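Thread on storing sand timers, after the drift check in June. Applies to the small plastic kind with colored sand and a cap at each end. Wall-mounted and kitchen models are a different problem.

Background: the Jilton game shelf lends these out with the party games. They come back in a heap and go out again in the same bag. Loss rate is low. Timing drift is the issue.

Test method: stand the timer on a level surface, start the stopwatch at the flip, stop when the upper bulb is clear. 3 runs in each direction. Record both directions separately. They rarely match, and averaging them hides the fault.

Most common fault is a slow side. Grains lodge in the neck and the flow narrows. A tap on the cap usually restores it. If it needs a tap on every run, pull it from the set.

Second fault is clumping. It shows as a flat stop partway through the run. Suspected cause is humidity getting past the cap. I have no good fix. Opening the cap and drying the sand changes the fill, and then the printed time is wrong.

Storage position. Pruvitz puts "store upright" on the insert. I kept 2 sets for a winter, one upright in a rack and one lying flat in a bag. After over 200 flips per set I could not separate them. Flat is fine. The rack took up a full shelf.

So: one open-topped bag with rope handles, standing up on the floor, timers laid out on their sides beforehand for a check of the caps. Anything with a cracked rim stays out.
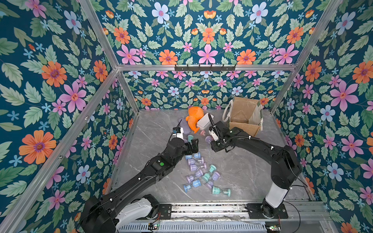
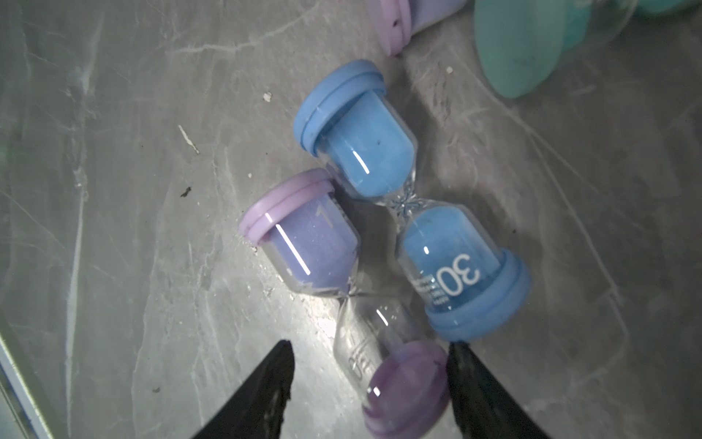

The 30 is printed on the bulb of the blue one. Sort by the number, then by color.

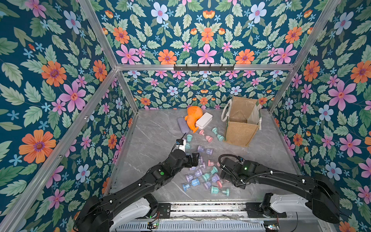
Fourteen on the floor in this one.

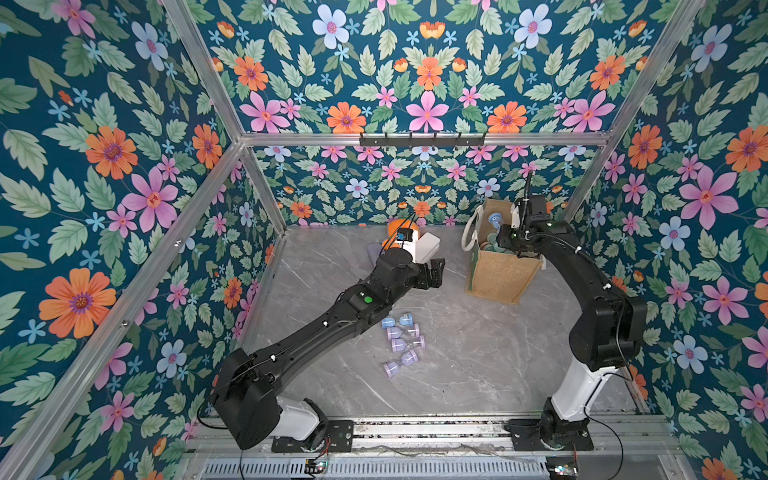 Reply from Stivell: we had the opposite result on position. Ours sat flat in a drawer over a damp summer and half the set developed slow sides. Same sort of timer, caps intact. Could be the drawer, could be the sand. Did you log humidity?

Not logged. Fair point. The winter comparison was in a heated room, so it says nothing about a damp drawer. I'll repeat it with a hygrometer in the bag.

Bag notes in the meantime. An open top is better than a zipper for airflow, worse for dust. Stiff sides help. A soft bag folds over and the timers end up loaded against each other at the neck, the thinnest part.

Do not fill to the brim. Leave 2 fingers below the opening or the top ones roll out when the handles are lifted.

Contents go on a card tied to the handle: number of timers, printed times, date last tested. The Abera branch writes it on masking tape, which leaves glue on the handle.

Test sheet template is in the shelf folder under "timers". Column D is the reverse direction. Somebody keeps deleting it. Please leave it in.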